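Section 9: Setting Up a Match Day in Ekilden Club Manager

Before you start, make sure the season has been created and that both teams appear in the Teams list. A match cannot be saved without two teams and a ground. If you are entering a charity or exhibition game, use the Friendly type so that the result stays out of the league table.

1. Open the Fixtures tab and select New Match.

2. Choose the home team and the away team. Guest teams are listed under Zemine Select until you rename them in Team Details.

3. Pick the ground. Clallthorpe Park and Seneviratne Field are loaded with the regional pack. Any other ground must be added by hand under Settings, Grounds.

4. Enter the kickoff time and the length of the halftime break. The default break is 15 minutes.

Note: Kickoff times use the time zone of the ground – not the time zone of your computer.

5. Add the players. Each starting lineup needs 11 names, one of them marked as goalkeeper. Friendly matches allow up to 10 substitutes per side.

6. Select Officials and assign a referee. Assistant referees are optional for friendlies.

7. Open the Tickets panel and type the number of seats you want to release. Standing places are entered separately.

Caution: Lowering the seat number after sales have opened does not cancel tickets already sold. Refund those tickets first, then change the number.

8. Select Save Draft, check the team sheet in Preview, and then select Publish. Players and ticket holders are notified when the match is published.

Caution: A published match cannot be deleted. Set its status to Postponed or Abandoned instead.

To copy the same setup to another date, open the match and select Duplicate. Lineups are copied, but officials and ticket sales are not. Team sheets print on one page unless the notes field runs over 190 characters.

Section last revised March 12, 2023.

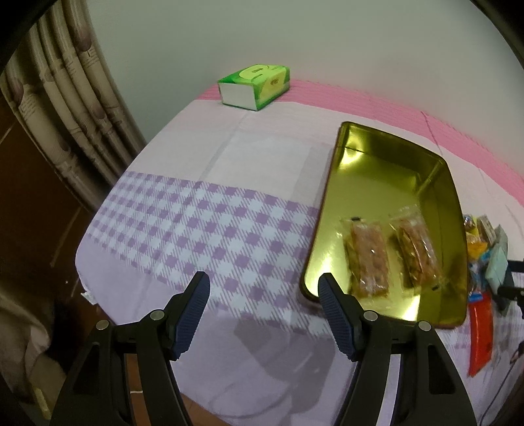 Gold metal tray and lavender sheet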